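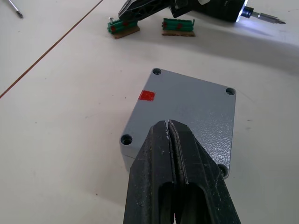 Gray lid, red mark near one edge. Bench, 16/05/2023.

1/ Spent the evening on enclosure lids. Posting notes in case anyone else is building the Plellitico sensor box and wondering why the lid never sits right.

2/ The lid is a flat rectangle with a countersunk hole at each corner. It looks symmetrical. Mine isn't. The holes are off by a hair on one side, so it goes on four ways and fits one.

3/ That's what the red square is for. It goes near the edge, a short way from one corner hole. The box gets the same red in the matching place. Line up red with red and all four screws start by hand.

4/ I used to write an arrow in pencil. Pencil wipes off powder coat. Marker lasts a bit longer and then comes off on your thumb.

5/ On the finish: light gray, fine texture, a bit of orange peel when the light hits it. Colleen Chan asked if I would sand it flat. No. It hides fingerprints and I like it.

6/ Screws. Countersunk heads only. Pan heads stick up and the box won't slide into the Plivholm rail. I bought a bag of 100 in April and have used most of it.

7/ Order: start all four, two turns each. Then go corner to opposite corner. Snug, stop. If you tighten one all the way first, the far corner lifts and you will be backing it out again.

8/ Someone asked about a gasket. For indoors I leave it out. For the two boxes going in Raymonde Dhillon's greenhouse I'm using 2 mm foam strip, cut a little short at the corners so it doesn't bunch up under the screws.

9/ Check the recess before you put a screw in. Coating builds up in there. A hand countersink, one light twist, blow out the dust. Don't use the drill. I used the drill on the first one and went straight through to bare metal.

10/ Bench is white, which I recommend. Dropped screws show up. So does every speck of grit, and grit under a lid scratches it. Wipe down between boxes.

11/ Mackenzie Penner wants to know if the lids from Grewal fit the older box. The short side is too long by 7 mm. You could file it. I wouldn't.

12/ Still to do: labels, cable glands, and a second coat on the one I ruined. Will post the hole spacing when I find the sheet I wrote it on.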